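A Day Out to Meet a Helper Robot

Have you ever wondered what a robot does all day? Last November a class of 16 children from Lerside School went to find out. They visited Westano, a workshop where people are teaching robots to do jobs around the house.

The visit began at the front desk. Everyone got a sticker with their name on it and a pair of safety glasses. Then they met Kekeli Bonsu, an engineer. An engineer is a person who designs and builds things and works out how to fix them.

Kekeli told the class that the robots at Westano are named after old pets. Canar was a parrot. Frei was a very slow dog. The children spent most of the morning with Frei.

Robots do not have eyes like ours. They have cameras, and they can have more than one. A camera high up sees the whole room, or a big part of it. A camera down near the hand sees things close up, and it often sees parts of the robot as well. The computer has to learn which shapes belong to the robot and which belong to the room.

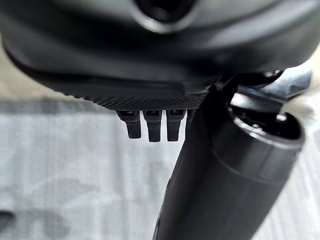 A close-up look at some robot parts 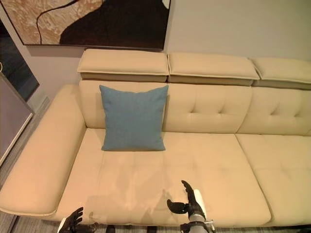

Black robot fingers in front of a cream sofa with a blue pillow

A sofa sounds easy, but soft things are hard for robots. A brick is the same shape every time you pick it up. A pillow squashes. If the robot squeezes too hard, the pillow bends and slides out. If it does not squeeze enough, the pillow drops.

Your own hands solve this problem without you thinking about it. Your skin feels how hard you are pressing, and your brain changes your grip right away. A robot needs sensors to do the same job. A sensor is a part that measures something, such as a push, a turn or a bright light.

Robots also need a lot of practice. Kekeli keeps a notebook with a line for every practice run -- a run is one try at one job. On the day of the visit the last line was number 3455. Some tries go well and some do not. Both kinds are useful, because the team can compare them and see what changed.

After lunch the class tried it for themselves. They split up into teams. One child in each team wore thick oven mitts and had to pick up 6 things: a sponge, a spoon, a sock, a coin, a paper cup and a small cushion. The coin was the hardest. The best team finished in 9 minutes.

Try it at home

You will need a pair of oven mitts, a cushion and a helper. Put on the mitts and close your eyes. Your helper tells you where to move your hands, using only the words left, right, up, down, forward and back. Can you pick up the cushion and put it on a chair? Swap places and try again.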